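Speaker notes: "The planner that waits too long"
Kanyarat Prasertsri, Ekpo motion software group

Slot is 30 minutes with questions. Leave six for questions. Speak slowly, the room has echo.

Slide 1. Title

Say good morning, thank the organizers. Say that I work on the planning side, and that Siriporn Sriwong did the perception part, so difficult questions on segmentation go to her. She sits in the second row.

Do not tell the whole history of the group. Last time it took four minutes.

Slide 2. What the talk is about

We have a tabletop arm which moves small household things between places on a table. The software has three processes: perception, planner, controller. Each one was tested alone and each one was good. When we put them together the arm moved like it was afraid. It stopped above the object, it waited, then it went down.

The talk is about this wait. Where it came from, how we measured it, what we changed, and one thing we changed and had to put back.

Slide 3. The three processes

Explain the arrows from left to right. Perception publishes a list of objects with poses. Planner takes the newest list and makes a trajectory. Controller follows the trajectory at 200 Hz and reports the joint state back.

Point to the small arrow which goes backward. This arrow is the joint state going to perception, because the head camera also sees the arm and we must mask it out. Many people in the audience will not expect this arrow. Pause here. 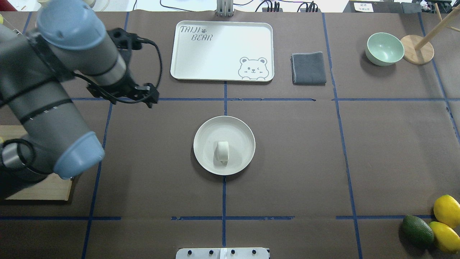 Slide 4. First measurement

In the beginning we measured only the planning time. It was short, so we believed the planner was innocent. Siriporn Thammasiri then wrote a small tool, we call it Drisach, which puts one stamp on every message when it is created, when it is received and when it is used. It draws these as bars, one row for each process.

Show the bars. Let the people look for a moment before talking. The wide white gap in the middle row is the planner, and it is not calculating anything there. It is waiting for an object list that it trusts.

Slide 5. Why it did not trust

The planner had a rule: use an object pose only if two lists in a row agree on it. I wrote this rule myself and I still think the idea is reasonable. But when the gripper comes near the object, the mask of the arm grows and covers part of the object. The estimated center moves a little. Then two lists do not agree, and the planner waits for the next one.

So the arm created the problem by coming close, and then stood still until the estimate became quiet.

For small light objects on a light surface it was worse, the edge is weak already before the mask comes. Mention this shortly, it is on the backup slide.

Slide 6. What we changed

First change. The planner freezes the object pose when the gripper enters the approach zone. After this point it accepts a new pose only if the difference is large, for example when a person moved the object.

Second change. Perception now sends a visibility value with each pose. If half of the object is behind the arm, the planner knows this and gives the new pose less weight.

Third change. Controller can receive a replacement for the end of a trajectory while it is still moving. Before, it had to finish and stop.

If somebody asks about the blending between old and new trajectory: we match position and velocity, we do not match acceleration. Say it openly. You can hear it a little in the joints.

Slide 7. The change we put back

We tried to predict the hidden part of the object from its earlier shape. On recorded data from the Brurnport lab it looked very nice. On the real arm it kept believing in an object which was already pushed away, and the gripper closed on air. Kamonchanok Kaewkla found it, and we removed the prediction the same week.

Show the bars again, with the prediction on. Admit that the bars look better than in our final version. Short bars do not mean a good grasp.

Slide 8. What is still open

Freezing the pose is a weak solution for objects that roll. We have no good answer.

The size of the approach zone is one number in a config file, set by hand. It should depend on the gripper and on the object.

Drisach writes to local disk only. Siriporn Thammasiri wants to send the stamps over the network, but then the tool itself makes load on the system it is measuring.

Slide 9. Thanks

Thank Skilarano for the arm time in January. Names of the team are on the slide, do not read them all.

Backup slide A: message format with the visibility field.
Backup slide B: weak edges, light objects on light surfaces.
Backup slide C: config values. Check before the talk that the zone size is the new one.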